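Film trailers are too long, and they give away too much

I saw the trailer for Kuronetti at least 16 times before I saw the film. That isn't because I went looking for it. It ran before every screening at my local cinema from June onwards, and again before videos I was trying to watch at home. By the time I sat down for the film itself I knew that the brother was alive, that the bridge went, and that the last half hour took place in the snow. I spent most of the evening waiting for those things to turn up.

The film is good. Agata Morelli directs the opening with real patience, and there is a long stretch set in a ferry terminal where you are supposed to wonder whether the man in the grey coat is who he says he is. It must work very well on somebody who hasn't been told. I had been told, by the people selling me the ticket.

Studios have an answer to this and they have been giving it for years. Audiences say they hate spoilers, the argument goes, but they buy more tickets when they know what they are getting. I can believe that for a family on a wet Saturday choosing between four films in the foyer. They want to be sure it is a comedy and that the dog is all right. I don't see why it should hold for a thriller, where the only thing on sale is that you don't know.

Compare what happened with Dridness two winters ago. It had a trailer of 46 seconds, made up of one shot of a lift door and some breathing. Indell, the distributor, had very little money and I suspect that was most of the reason. Still, people I know who never go to the cinema went to that one, and they went because they wanted to find out what was in the lift.

Kevin Rengifo cut trailers for 18 years before he moved into teaching, and I heard him speak at a festival in the spring. He said the first version his team sent over was nearly always shorter and stranger than the one that got used. It would come back with notes. Could we see more of the house, could we see her face when she finds the letter, could we have the explosion. Each note was reasonable on its own, he said, and after six weeks of them you had the whole plot in order with a song over the top.
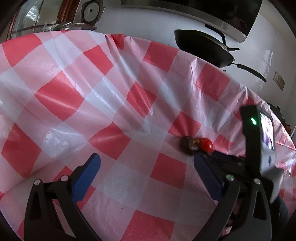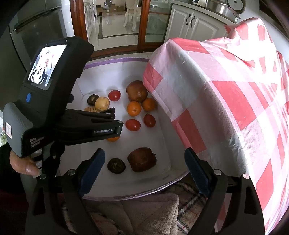
He also said that comedies suffer worst, and I think he is right. A joke you have heard is a dead joke. I watched Valderrama with almost a full house and there was silence at the three lines from the advert, then proper laughter at a small bit of business with a car park ticket that had been left out of it.

I would like to see a simple rule -- nothing from the second half of the film, and nothing over a minute and a half. It would cost the studios nothing to try it on one mid-sized release and see how it does. Until then I have started going in late. The adverts and trailers at my cinema last long enough that I can buy a coffee, drink it in the foyer and still be in my seat for the first shot.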